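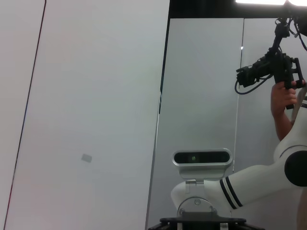 Gwilliam Self Storage, Dulstead - Frequently Asked Questions

Renting a unit

What do I need to bring to rent a unit?
A government-issued photo ID and a payment card in the same name. If you are renting for a business, bring something that shows the business name and address. A utility bill or a bank statement is fine.

How long do I have to rent for?
The shortest rental is one month. After that it runs month to month until you give notice. You do not need to sign up for a longer term to get the standard price.

Can I reserve a unit before I move?
Yes. We hold a unit for 7 days without a deposit. For a longer hold we charge half of the first month, and that comes off your first bill.

Which size should I get?
Most people moving out of a one-bedroom apartment fit into a 5 x 10. A two-bedroom usually needs a 10 x 10. If you have a piano, a riding mower or a lot of shelving, call the office and ask for Tahira Mohmand or Efa Bevan. It is easier to work out the size over the phone than from the website.

Can I change to a different size later?
Yes, if one is open. You move your own things between units and we adjust the rent from the day you hand back the old one. There is no transfer fee.

Access and keys

What are the gate hours?
The gate opens at 6 a.m. and closes at 11 p.m. every day, holidays included. The office keeps shorter hours, 9 to 5, and closes for lunch from 12:30 to 1.

I was inside when the gate closed. How do I get out?
Your code still works from the inside. Key it in on the exit pad and pull forward slowly until the gate is fully open.

Can someone else use my unit?
You can add up to 4 people to your account. Each gets a separate gate code. We can't let anyone in who isn't on the list, even if they have your key and you are on the phone with us - please add them before they drive over.

Do you sell locks?
Yes, disc locks and padlocks. You may bring your own. We don't keep a copy of your key, so if you lose it we have to cut the lock. Cutting is free the first time. You will need to show ID.

What you can store

What is not allowed?
Gasoline, propane, paint thinner, fireworks, ammunition, tires in any quantity, live plants, animals, and food that isn't canned. Drain mowers and trimmers before you bring them in. Anything with a lithium battery bigger than a laptop battery needs to be cleared with the office first.

Can I store a car or motorcycle?
Motorcycles, yes, in a ground floor unit, with proof of registration. Cars go in the covered lot on the Ginelura Road side. There is a waiting list for the covered lot in July and it doesn't move much until school starts.

Are the units heated and cooled?
The indoor units are. The drive-up units are not. Wood furniture, records, photographs and musical instruments do better indoors.

Can I work out of my unit or run power to it?
No. There are no outlets in the units and we don't allow extension cords from the hallway.

Billing

When is rent due?
On the same date each month as the day you moved in. If you moved in on the 31st, it is due on the last day of shorter months.

What happens if I pay late?
There is a late fee after 7 days, and your gate code stops working until the balance is paid. If you know you are going to be late, email Angharad Penry in billing before the due date. She can split a payment in two once per year.

Do I need insurance?
Yes. Many renters and homeowners policies already cover stored items, so check yours first. If you aren't covered, we offer a plan through Zuleck with a $500 deductible. Ask for the coverage sheet and read the part on water damage before you sign.

Moving out

How much notice do I have to give?
Ten days, by email or in person. A phone call doesn't count as notice.

What do I have to do on the last day?
Empty the unit, sweep it, take your lock off and tell the office. Rent continues as long as your lock is on the door. Brooms are by the freight elevator. Large items left in the hallway or beside the dumpster are charged at the hauling rate.

Do I get money back for a partial month?
Yes, by the day, to the card on file. Allow two weeks.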